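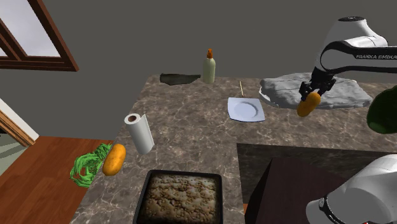

A simulated kitchen used for training: the arm holds an orange vegetable above the counter.

Midirora brings robot arms to vegetable prep at Londham kitchen

LONDHAM – Catering firm Midirora will start using robot arms on the prep line at its Londham kitchen in February. The kitchen employs 89 people and sends out 2,250 meals a day to offices and schools.

The arms will pick up vegetables and set them down at the cutting stations, work now done by hand on the early shift. Software supplier Agbeko is training the system in simulated kitchens before it runs on site.

No jobs will be cut. Six prep workers will move to cooking and packing at the same pay or higher, and the early shift will begin at 6 a.m. instead of 4:30. Staff on the line will get 72 hours of paid training, including how to stop an arm, clear a dropped item and restart the job. Cutting, seasoning and final checks will still be done by people.

Shift leads will keep a daily log of stoppages, and workers can ask for an arm to be switched off at any time.

Midirora plans to decide on a second line at its Pletine site after the first season in Londham.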